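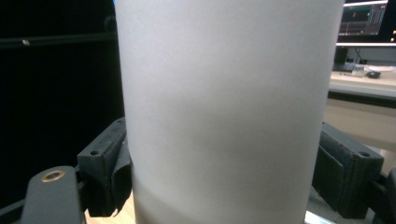 White cylinder held between two grey fingers

Business confidence survey, packaging sector – how is the index weighted?

tarcisio_t
2021-05-02
I run the books for a small paper packaging converter in Hadham. The February edition of the Briem regional barometer put net confidence for manufacturers up 3 points, and hiring intentions up by 17. Neither figure matches what I hear from customers. Does anyone know whether the responses are weighted by headcount or by turnover? The methodology note says "weighted to be representative" and stops there.

E. Adugna
Headcount, as far as I know. They use size bands and gross up each band to the business register. Turnover weighting would give the two large employers in your region most of the index.

Also check what the hiring number is. It is a net balance – the share expecting to increase staff minus the share expecting to decrease. A balance moving by 17 says nothing about how many jobs are involved.

OduorM
Not sure the headcount answer is right. I filled in the Briem form for Firkonico and the only size question was annual turnover, in bands. They can't weight by something they don't collect.

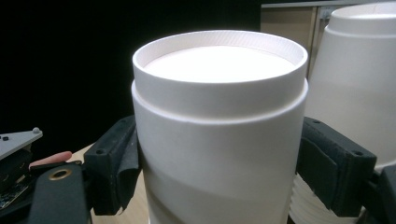 The other issue is who fills it in. Ours went to whoever was in the office that week. One quarter it was the plant manager, who was optimistic because the order book was full. The next it was me, and I had just seen the freight invoices. Same firm, same conditions, opposite answer. With a small regional sample that sort of thing moves the headline.

E. Adugna
They match to the register using the business number, so they don't need to ask for headcount. Turnover is collected for the breakdown tables at the back. I agree on the respondent problem.

W Brito
I'd go further than Oduor. A regional sector cut of that survey is noise and shouldn't be published. If the cell size is in the order of 20 firms, one firm switching from "same" to "better" moves the balance by 5 points. A 3-point rise is smaller than one respondent changing their mind.

tarcisio_t
The cell size isn't printed in the regional release. Where would I find it?

Nkechi E
Data tables, second tab, bottom row. It is sometimes suppressed.

I don't accept that the cut is useless. Use it as a direction indicator over several quarters and ignore the level. I have a rolling average of the manufacturing balance in our credit model at Bindmont and it leads our arrears by 2 quarters fairly consistently. The single-quarter reading does nothing for us.

W Brito
Fairly consistently over how long? Any series will lead another if you choose the lag afterwards.

Nkechi E
Lag was fixed before we ran it. Sample is short, I'll grant that.

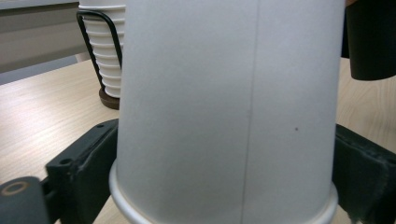 tarcisio_t
On product mix, the sector code may explain part of the gap. Our code puts everything made of paper or board into one class, so corrugated, cartons and food service are averaged together. A plain white paper cup with a rolled rim and a glued side seam sits in the same line of the index as a shipping case, although the buyers and payment terms have little in common. Our customers are nearly all food service, so a rise driven by e-commerce board would not reach us.

E. Adugna
That would do it. Ask them for the four-digit split. They charge for it, and the cells will be smaller again.

OduorM
And if the split comes back suppressed, ask what they charge for that.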